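4.2 Stated and observed shelf habits

Much of the literature on household food storage rests on what people say they do. We are not convinced that this is a safe basis for advice. Of the 1197 households that returned the Humidow questionnaire, most claimed to use older cans before newer ones. The claim is easy to make and costs the respondent nothing. Gebretsadik and Ambaye, working with a smaller group in Tagle, asked the same question and then looked in the cupboards, and their two sets of answers agreed poorly.

A second problem is the word "can" itself. The questionnaire did not separate small cans from family sizes, although the two are bought for different reasons and probably kept for different lengths of time. A small can is often opened for one person at one meal. Treating it as a fraction of a large one, as the Staditley index does, assumes that storage time scales with volume. We found no evidence for this in the index's own documentation.
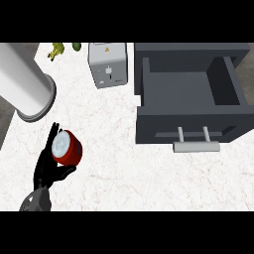
Figure 3. A small red can with a white top, held above a marbled white countertop.

The diary data are somewhat better, but they have been oversold. Participants in the Jorkura diary study recorded each item as it left the shelf, for 60 days, beginning in July. Entries thin out badly in the second half. Araya and Tilahun read this decline as a real drop in canned food use once fresh produce became cheap. It could just as well be fatigue. Their own follow-up calls reached too few homes to settle the matter, and the calls were made by the same staff who had handed out the diaries.

Vukčević has argued that weak data of this kind can still support general guidance, provided the errors run in both directions. We doubt that they do. People who forget a can at the back of a shelf also forget to report it, so the error has a clear sign. Raising the sample to 2000 homes, as has been proposed for the next round, would give a narrower interval centered on the same wrong value.

For these reasons the estimates in Section 5 use only the cupboard checks, and the diary figures are reported separately.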